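Search this site
Enter keywords
Go

Wallpaper and floor samples: what to check before you order

Members have been asking about bold wallpaper again, mostly large leaf prints for hallways, half baths and spare rooms. Graziella Caputo gave a talk on the subject at the Trarholm hall in July, and her notes are the basis for this item. They cover what to measure, what to order and what tends to go wrong with a large repeat.

Start with the repeat. It is printed on the label, usually in inches, and it tells you how far you have to go down the roll before the pattern starts again. A small print might repeat every few inches. A big palm or banana leaf can take two feet or more, and each strip has to be moved up or down to meet its neighbor. The trimmed piece is waste. Graziella papered a stairwell last year with 355 square feet of wall and ran short by one strip, even though the square footage on the order form was correct. The form had no line for the repeat.

Order all the rolls at once and check that the batch number matches on every one. Two batches can look the same under store lights and different on the wall. If the store has to send for more, ask for the same batch in writing.

Look at the sample in the room where it will hang, in the morning and again with the lamps on. Tape it at eye level and leave it for a few days. A white background picks up color from everything near it, including the floor. Members who have a red or brown floor should set the sample right down at the baseboard, where the two will meet.
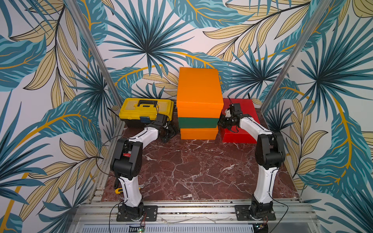
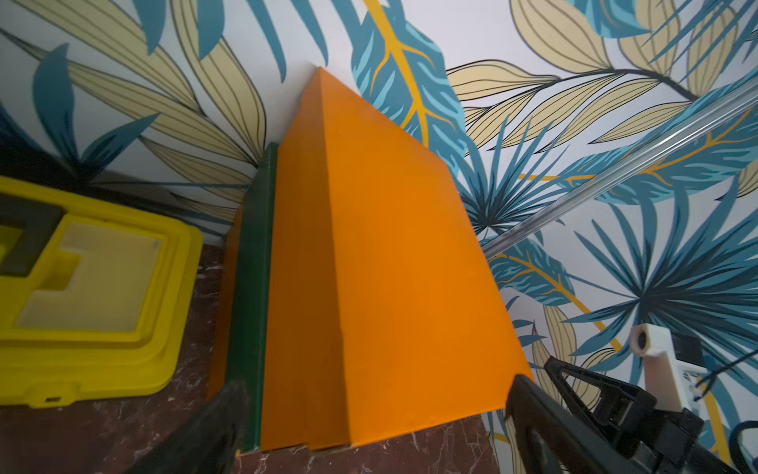 Large leaf print on a white ground, with a reddish-brown marble floor.

On pairing the two, Graziella's advice is to let one of them be busy. Veined stone is a pattern too, even if most people think of it as a plain surface. If the veins are faint, you can go as large as you like on the wall. If they are strong, pick a wallpaper color that has some of the same warmth in it, such as mustard or tan, and keep the curtains and rugs plain.

Corners need some thought. Hardly any room is square, so a strip should never be wrapped around a corner in one piece. Cut it so that half an inch turns the corner, then hang the next strip from a fresh plumb line, overlapping that half inch. With a leaf print the small loss in the pattern is hard to spot. With stripes it shows.

Decide where the last seam will go before you hang the first strip. The pattern will almost never meet where you finish. Over a door is the usual place, or the corner behind the door as it opens.

Amedeo Tedesco added a few words on paste. Read the label on the roll, because paste-the-wall papers and paste-the-paper papers are not handled the same way. Most traditional papers need to sit folded for several minutes after pasting so they can stretch. Hang them too soon and they will stretch on the wall and bubble. Keep the soaking time the same for every strip or the widths will differ slightly and the seams will drift.

New drywall has to be primed. Amedeo has taken paper off unprimed drywall and the face of the board came with it. Old glossy paint should be washed and lightly sanded, then primed as well.

For cleaning, a damp sponge is enough on vinyl-coated papers. Uncoated papers should only be dusted. Paste on the face should come off while it is still wet, using clean water and changing it often.

The lending shelf has a long smoothing brush, two seam rollers, a plumb bob and a folding pasting table. The deposit is $40 for the table, and the small tools are free to members. Please wash the brush before it comes back. The shelf also has three sample books, one of them all botanical prints, and these can go home with you for a week.

Leftover rolls are welcome for the swap box if they are unopened and the label is still on. Part rolls should be kept at home for repairs. Write the room and the batch number on the back and store them flat, away from the furnace.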